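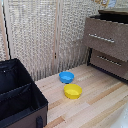
I have been eating breakfast wrong for most of my adult life, and I only figured it out in January, at my aunt's old table, with a bowl of cold rice pudding in front of me and no phone in the room.

Let me back up. For years breakfast was whatever I could hold in one hand. Granola bar in the car, banana on the stairs, coffee going cold in the cup holder. Then I spent two weeks in Clondmont with my friend Océane Beaulieu, who sits down every single morning, even when she's running behind, and eats something out of a bowl with a spoon. Some days it's only yogurt. She puts the spoon down between bites! I watched this for three days before I tried it.

Reader, I'm hooked. I've been home for a good while now and I've kept it up, and I want to tell you about the things I've been making, because breakfast in a bowl is a much bigger world than oatmeal (although I'll get to oatmeal, don't worry).

The rice pudding first. You make it the night before, in 10 minutes of actual attention and then a long lazy simmer while you do something else. I use 200 grams of short grain rice, a quart of whole milk, a strip of lemon peel, a pinch of salt and way less sugar than the recipe on the bag tells you. In the morning it's thick enough to stand a spoon in, so I loosen it with a splash of milk and throw on whatever fruit is going soft. Cold pudding with stewed plums at seven in the morning is a wonderful thing, and I won't hear otherwise.

Then there's savory, which took me longer to come around to. Dinesh Sheikh from my old running club has been telling me about rice porridge with ginger and a soft egg for ages, and I nodded politely every time. Dinesh, I'm sorry. I made it on a gray morning with leftover chicken broth, scallions and far too much white pepper and ate the whole pot standing at the stove — which breaks my own rule, I know. The second time I sat down for it.

Oatmeal, as promised. Toast the oats! Dry pan, medium heat, keep them moving until they smell like cookies, and then add your water. Bernice Aryee left that tip in the comments back when this blog was mostly about knitting, and I've been meaning to thank her ever since. A spoonful of peanut butter stirred in at the end is good, and so is grated apple with the skin left on.

I've gotten a little carried away about the bowls themselves, too. I like them wide and shallow, so the toppings don't all disappear in the first two bites, and I like a strong color. Plain yogurt looks so cheerful in a bright bowl that I've more or less stopped reaching for the white ones. 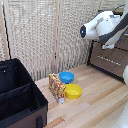

Blue and yellow, my favorite pairing.

A few people have asked how I find the time. I get up 10 minutes earlier, and most of the cooking happens at night anyway. Some mornings I still end up with the banana on the stairs, and that's okay.

Next on my list is a cornmeal porridge that Mizanur Amarasinghe swears by, with coconut milk and nutmeg. I have the cornmeal, and I'm picking up the coconut milk tonight. If you make yours with something other than nutmeg, leave me a comment, I'd love to try it!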